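Teaching a Pick-and-Place Task by Hand Guiding and by Remote Control

Project report, Ustley workshop
Author: P. Dwivedi
Submitted 21/08/2022

Summary

The project compared two ways of showing a small robot arm a table-top task. In the first, the operator held the arm and moved it through the task (hand guiding). In the second, the operator moved a separate handheld controller and the arm followed (remote control). The task was to pick up a block from a starting area and set it down on a cross of tape fixed to the work surface. Demonstrations from both methods were used to train the same learning program, and the trained arm was then asked to do the task alone. Hand guiding was easier to learn but gave worse camera recordings. Remote control took longer to learn and gave recordings that were more useful for training.

1. Background

The arm was already in use at Ustley for an earlier project, Hudeck, in which every movement was written out as a list of positions. Changing the task in Hudeck meant measuring the new positions and typing them in again. A block placed slightly out of line was missed, as the program had no means of looking for it.

Learning from demonstration removes the list. The program is given recordings of a person doing the task through the arm, each recording holding the joint angles, the gripper opening and the pictures from the wrist camera. It learns to predict the next movement from the current picture and the current joint angles. The quality of the result depends heavily on the demonstrations, and this report is mainly concerned with how they were made.

2. Equipment

The arm is a six-joint desktop model with a two-finger gripper. The wrist camera is fixed behind the gripper and looks towards the work surface. It was the only camera used. A second, fixed camera was considered but the recording computer dropped pictures when two were connected.

The remote control program was taken from the Wisbridge package and altered so that arm movement was scaled down from hand movement. At full scale, small tremors in the hand were passed to the gripper and the block was often knocked during the approach. The scale was reduced until this stopped.

The place target is two strips of blue tape crossing on the grey surface. Tape was chosen over a printed sheet as a sheet moves when the fingers touch it. The colour is strong against the grey and stays clear in the small pictures passed to the learning program. The strips were laid by eye and do not meet at an exact right angle. This was left alone, since the program does not use the angle.

3. Method

3.1 Task definition

A demonstration started with the arm in its rest position and the gripper open. It ended when the block had been released and the arm had lifted clear. A placement was accepted if the block covered the crossing point of the tape. Placements that touched a strip without covering the crossing were rejected and the recording was deleted.

3.2 Hand guiding

The motors were set to a low holding force so that the arm could be moved freely but did not fall. The operator held the arm above the wrist with one hand and used a foot switch to open and close the gripper. Joint angles were recorded directly.

Two faults appeared early. The operator's hand came into the camera view during the approach, and the learning program has no hand in view when the arm works alone. Holding the arm further back reduced this, at the cost of finer control near the surface. The second fault was that the recorded angles were those of a slack arm. When played back under power, the arm settled slightly lower, and the fingers pressed on the surface. A fixed offset was added to correct the height.

3.3 Remote control

The operator sat beside the table with the controller and could see the arm directly. A button on the controller engaged the link, so the operator could release it, move the hand back to a comfortable position and carry on. Commands and measured joint angles were both saved.

The main difficulty was judging height. With no sense of touch through the controller, operators tended to stop above the block, close the fingers on nothing and try again. Recordings with a failed grasp were kept in the first training set and removed from later ones.

3.4 Training

Training was done separately for each method, using the same settings and an equal quantity of recordings. After training, each version was given nine trials. The block's starting position was changed between trials but kept inside the area covered by the demonstrations.

4. Results

The hand-guided version placed the block on the crossing in three trials. Most of its failures were in the approach, where the arm slowed and drifted to one side before reaching the block. Its placements, once the block was held, were acceptable.

The remote-controlled version did better in the approach and its movements were smoother. It failed in two trials. In both, the block was gripped near a corner and turned in the fingers during the lift.

Operators preferred hand guiding and produced usable recordings with it in their first session. Remote control needed practice before the recordings were good enough to keep.

5. Discussion

The drift in the hand-guided approach is consistent with the hand in the camera view, but this was not tested separately. A fair test would mask the hand in the recordings and train again. The number of trials is also small, and a difference of one or two should not be given much weight.

Wear of the target needs attention. Torn tape shows pale patches in the camera picture, and a target that changes between demonstration and trial adds a difference the program has not been trained on. Replacing the tape between sets would bring its own problem, as the new cross would not lie in precisely the same place. Painted lines would be better.

6. Further work

Work due before December is the masking test and a repeat of the trials with a painted target. A force reading at the gripper would help with the height problem in remote control, if the Wisbridge program can be made to pass it back to the operator. 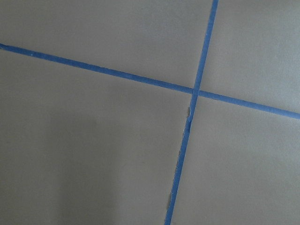 Figure 1. Wrist camera view of the tape cross. The lower part of the near-vertical strip is torn along its left edge.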